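Reline Home Goods
Table and Desk Range - Working Group
Minutes of the meeting held on 19th March at the Veseck office

Present: representatives of Buying, Warehouse, Packing, Print and Finish, and Customer Returns. Bhatia Paper Goods attended for items 3 and 4.
Apologies: Store Planning.

1. Minutes of the last meeting
The minutes were accepted with one correction. Under item 5, "matte" should read "satin" in both places.

2. Layout of the floral piece on wood
Print and Finish reported on the teal floral piece, which the group had asked to see on a warm brown wood-grain tabletop. The previous review had used a gray surface, and two members had felt that the teal looked dull against it. The group agreed that the wood grain suits the color and that future layouts will use it.

It was noted that the pink-toned item, with its rounded corners, had been placed next to the floral piece for comparison.

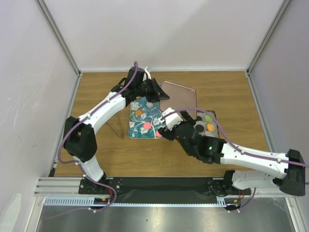

Store Planning had asked in writing whether the two should be shown side by side in stores or on separate shelves. Buying preferred side by side. Warehouse had no view, provided that the two are not boxed together. The matter was left with Store Planning, who will bring a shelf drawing to the next meeting.

A member asked that the layout also be tried with plain white dishes. This was agreed, at no extra cost to the range.

3. Stock position
Warehouse presented the quarterly figures. Total stock of the floral piece stands at 3,828. Of these, 1,633 are held at Veseck and 1,198 at the Dolik building. The remainder is in transit between the two and will be booked in on arrival.

Buying asked why so much was being moved at once. Warehouse explained that the upper racks at Dolik are to be repainted and that the lower bays at Veseck had to be cleared first - the order of work was set by the painters and could not be changed. Buying asked to be told sooner next time. This was noted.

Bhatia confirmed that the new interleaving sheets have been cut to the size requested and will be delivered to Veseck in one load. The group reminded Bhatia that deliveries after three o'clock cannot be unloaded the same day.

4. Handling and packing of items with a smooth finish
Packing reported that items with a reflective surface continue to come back with fine marks. The marks are hard to see under the ceiling lights and show up only when the item is tilted. Customer Returns agreed and said that most complaints concern the broad flat face and very few concern the edge.

The following was agreed:
Items with a satin or metallic finish are to be held by the edges wherever possible.
Laptops and other devices used for dressing a table display are to be closed before they are moved, and wrapped separately from the range.
One interleaving sheet goes between each pair of items. Two sheets are not to be used, as the carton will not close.
Cotton gloves are to be replaced when soiled and are not to be turned inside out. 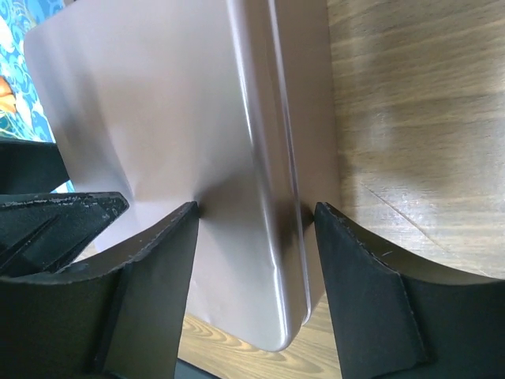
Is the group expected to approve the gloves before Packing orders them?
The order falls within Packing's own budget and may go ahead without approval. Packing will report the cost at the next meeting.

Bhatia offered a softer sheet for trial. Packing will test it on a single pallet and compare the result with the present sheet after 30 days. Buying asked that the trial pallet be clearly labeled, in view of the mix-up last year. Agreed.

5. Print quality
Print and Finish had compared the floral design with the approved artwork. The cloud swirls are a lighter turquoise than the ground color, as intended, and the yellow flower stands out well. The fine lines on the white petals were discussed at some length. One member felt that they were too thin and would be lost at a distance. The majority felt that they were correct and should stay. 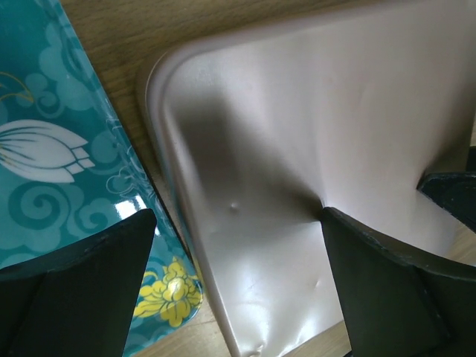 6. Table displays in stores
The group reviewed the draft display guide. The guide asks for the floral piece to be set down first, with any smaller items arranged on it or beside it afterward. Customer Returns asked that small items not be left on the print overnight. The wording will be changed to say so.

It was agreed that rounded corners should face the customer, and that items with a shiny finish should be kept out of direct light where the store allows.

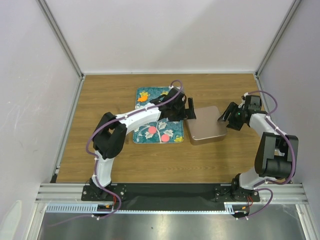

The section on cleaning was found to be too long. Print and Finish will shorten it to a single paragraph: a soft dry cloth for dust, a slightly damp one for anything else, and no sprays. The reference to polish is to be removed, as it belonged to an earlier range.

Store Planning's request for a second version of the guide, for smaller stores, was deferred.

7. Other business
Warehouse asked that the sample cupboard key be returned to the front desk at Veseck after use. Members were reminded to sign for it.

8. Next meeting
To be held at Dolik once the rack painting is finished. Notice will be sent by the Buying office.

Actions
Store Planning: shelf drawing for item 2.
Warehouse: earlier notice of stock moves to Buying.
Packing: glove cost and sheet trial.
Print and Finish: shorter cleaning paragraph, and layout with plain white dishes.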